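网页与印刷设计基础 第六讲讲义
作品集网站:从一堆文件到能打开的页面
(2018年8月10日更新,上一版里网格那一节有错,请以这份为准)

先说一下上次作业。大家交上来的站点地图我都看完了,整体比我想的好,不过有一个毛病特别普遍:导航栏里塞得太满。有同学一口气放了“关于我”“我的故事”“我的理念”“联系我”“合作”,点进去前三个页面的文字几乎一样。来看作品集的人大多是招聘方,时间很紧,你让他在三个“我”里面选一个,他多半就关掉了。所以今天第一件事,把导航砍到四项以内,砍不动的下课来找我,我帮你砍(我下手很狠的)。

一、先排内容,再谈样式

我知道大家都想先挑字体、先调颜色,我当学生的时候也是这样,一个首页配色能调一整个晚上。可是内容没定,版式就是空的。请先打开一个纯文本文件,把每个项目写成下面这几行:

项目名称
你做了哪一部分
用了什么工具
最后交付的是什么(海报、折页、网站、包装)
一段说明,90字以内

90字是硬规定哦!超了就删。我们拿课上的练习项目Lullex来说,它是一套睡前读物的小册子加一个配套网页,有一组同学的初稿光是介绍“灵感来源”就写了半屏,读到最后我还不知道他们究竟做的是封面还是内页。改过之后第一句就是“我负责内页排版和网页的移动端”,一下子清楚了。

二、网格

上一版讲义里我把栏间距写错了,对不起大家。正确的是这样:我们的练习模板用6栏网格,页面左右各留60像素的边距,栏间距用24像素的那一版作废,新的数值直接看模板文件里的参考线。做印刷的同学习惯用毫米,刚转到屏幕上会不舒服,总觉得边缘“跑了”。没关系,屏幕本来就会变宽变窄,你要控制的是比例和断点,别去追每一个像素。

小窍门:把浏览器窗口慢慢往窄里拖,盯着标题看。标题第一次难看地断行的那个宽度,往往就是你该加断点的地方。不要照抄网上的断点表,你的内容跟人家的不一样嘛。

三、字体

正文我建议选一款就够了,最多两款。练习里的标题字用Catano,正文用Gunder,两个文件都放在课程共享文件夹里,拿来练习就好,别放到自己正式上线的网站里,授权只到课程结束。中文网页还有一个老问题:字体文件太大。整套中文字库放上去,手机上加载能等到人发火。办法有两个,要么正文老老实实用系统字体,要么只给标题做子集,把用到的那几个字抽出来打包。第二种办法改标题的时候记得重新打包,不然会冒出一个字突然变宋体的惨剧,七月那次期中展示就有人中招,投影上一行标题里夹着一个不合群的字,全班都看见了……

行高先从1.7试起,中文比英文需要更松一点。行长控制在35个字上下,再长眼睛就找不到下一行的开头了。

四、图片

作品照片请导出两个尺寸,列表用小图,详情页用大图。JPEG的压缩质量设在79,这是我们班统一的数值,没什么玄学,就是方便我批改的时候横向比较文件大小。印刷稿的图是CMYK的,直接拖进网页里颜色会很怪,一定先转成sRGB再导出。每学期我都讲,每学期都有人交上来一张荧光绿的海报!

文件名用小写英文和连字符,不要用空格,不要用“最终版2真的最终”。替代文字也要写,写清楚图上是什么就可以。

双图并排的版式这周要会做。宽屏左右放,窄屏上下叠,两张图共用一行图注。图注字号比正文小一级,颜色浅一点,但别浅到看不清。注意图注要跟着图走,不要叠着叠着跑到下一段去了。

五、简历页和联系方式

简历页请做成真正的网页文字,再附一个PDF下载,不要只贴一张简历截图。截图在手机上要放大了左右拖着看,搜索也搜不到。邮箱写全,别写成谜语。Vukčević这个练习客户的名字里带特殊字母,正好拿来测试你的页面编码:要是显示成问号或者小方块,回去检查文件头有没有声明UTF-8,再看字体里有没有这几个字形。

六、本周作业

1. 改好的站点地图,导航不超过四项。
2. 三个项目的文字说明,格式见第一节。
3. 一个双图加图注的页面,宽屏和窄屏各截一张图。
4. 选做:给你的首页写一段打印样式,按Ctrl+P看看能不能见人。

作业打包上传到共享文件夹,文件夹用学号命名。第三题拿不准间距的,下课来问我。

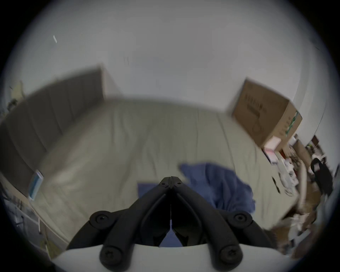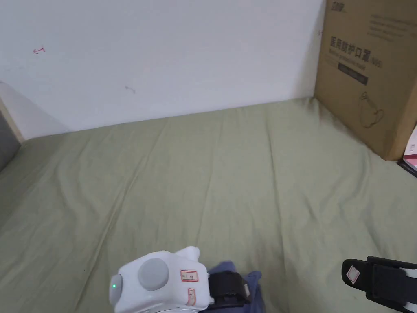
图6-1 铺着浅色床单的床,两张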